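Handling trials at Lurnbridge: a gallery

Tarker has packed bottled goods at Lurnbridge for years, nearly all of it by hand. In March the firm began working out which jobs on the packing line could go to a machine, and who would look after it.

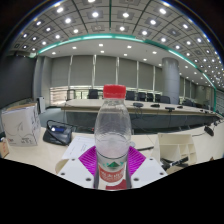 The first round deals with single bottles: picking one up, placing it and letting go without tipping it over. Brândușa Căpraru, who has packed on the late shift since she joined, drew up the list of moves. Her hands are on most of the early recordings, and she still checks each new batch -- usually before her shift starts.

The line handles 2000 bottles a shift. Management at Van Dijk, which owns the site, wants the machine to take 400 of them to begin with. The rest stay with the packers.

Three posts change. Cosmin Surdu and Stela Stoica move from packing to setting up and clearing faults, on a higher grade. Duygu Duman keeps her place on the line but no longer does the end-of-shift lifting, which she had asked to drop after her shoulder operation.

Octavian Manole speaks for the packers in the talks. He has asked for the new rota in writing and for breaks to stay as they are. The breaks have been agreed. The rota has not.

Page updated 2022-03-09.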